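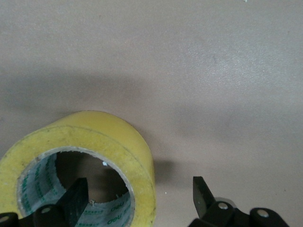
Yellow packing tape, tabletop.

About Ustodel

Ustodel makes chemistry kits and refill packs for home use, school clubs and small classrooms. We started in Carnden in 2000 and are still there, in the brick building on Mekonnen Street that used to be a dry cleaner's. The office and the mixing room are on the ground floor. Storage is upstairs.

How we began

The company started with refills. At the time it was easy to buy a chemistry set in a toy store and very hard to buy more of anything once the small jars ran out. Most sets went to the back of a closet half used, missing the one thing needed for the next experiment. We sold citric acid, copper sulfate, litmus paper and plain glass test tubes by mail, in small amounts, with a printed sheet that told you which common sets they would fit.

Our own kit came later. Teachers who bought refills from us kept asking for a box that had everything for a term's worth of club meetings and didn't come with a plastic volcano. The first version was called the Club Box. It was heavy, and the lid did not close well. We fixed the lid, split the contents into two trays, and renamed it Pasia.

What we sell now

Pasia is still our main product. The full kit has 50 experiments, set out in a spiral-bound book that lies flat on a bench. Each experiment lists what you need, how long it takes and what to do with the leftovers. There is also Pasia Junior, with 19 experiments that use only kitchen-grade materials, for children working with an adult.

Both kits can be refilled item by item. The current refill list has 70 entries, from filter paper to replacement goggles. If you have an older Pasia kit, the part numbers in the back of your book should still work. A few of the earliest numbers have changed, so write to us if the order form does not recognize yours.

We do not sell strong acids, flammable solvents in bulk, or anything that needs a license to store at home. We get requests for these most weeks and the answer is always no.

How we work

We are a small company. Powders are weighed and sealed in the mixing room, one substance at a time, and the bench is cleared and wiped down before the next one comes out. Every jar carries a batch number and a fill date. We keep a sample from each batch for as long as the batch is on sale, which has helped more than once when a customer wrote in about a color that did not look right. (With copper sulfate, it is nearly always the water.)

The experiments are tried out by people who have not seen them before. If a tester gets stuck, we rewrite the step. Some experiments have been rewritten many times – the crystal garden is on its ninth version and we are still not fully happy with the wording of step four.

We buy glassware from two suppliers and check it by hand. Pieces with chips go into the recycling bin, and pieces with crooked markings are sold at a discount from the front counter.

Schools and clubs

Schools can order on account and pay after delivery. We also lend out a set of molecular models, free except for return postage, to any school within driving distance of Carnden. The models are usually booked well ahead, and September is the busiest month, so please ask early.

Club leaders who are new to chemistry can ask for our starter notes. They cover setting up a room, storing materials between meetings, and what to do about spills. You do not need to be a customer to have them.

Visiting us

The front counter is open on weekday afternoons from 1 p.m. to 5 p.m. Parking is behind the building, through the gate on the left. The mixing room is not open to visitors, but there is a window onto it from the hall.

For orders, use the form on the Refills page. For questions about an experiment, please tell us which edition of the book you have. The edition is printed inside the front cover, under the contents list.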